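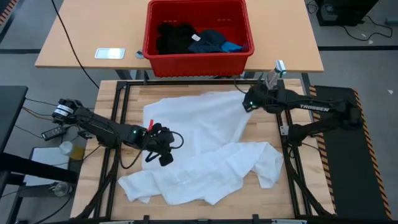 White cloth on the butcher block, dark things waiting in the red bin.

About Us

Jondthorpe Linen & Fold looks after other people's laundry after the washing part, when most households lose interest. We started in February with one table and a firm opinion on sleeves. The table has stayed. The opinion has softened.

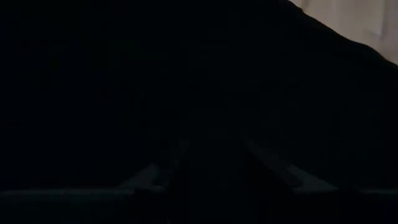 Dark clothes get their own hour. Black cotton hides its seams, its lint and, on a bad afternoon, which side is the front. Up close it's one big patch of black with a soft edge, so we find the hem by touch and go from there. Navy is worse — it pretends to be black until it's folded.

Whites are easier to read, since every crease throws a shadow. They are also less forgiving. 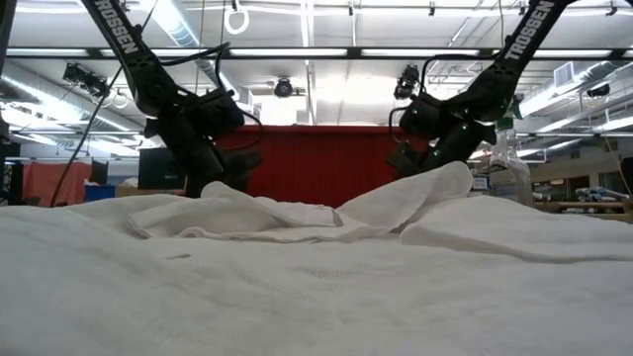
What We Fold

Shirts, towels, sheets. Fitted sheets by arrangement, and with a sigh.

Recent
The Rullis Fold in 11 Steps
Salinas Towels: A Mild Complaint
Ristetti Collars, Revisited

© November 2020 Jondthorpe Linen & Fold | Contact | Back to top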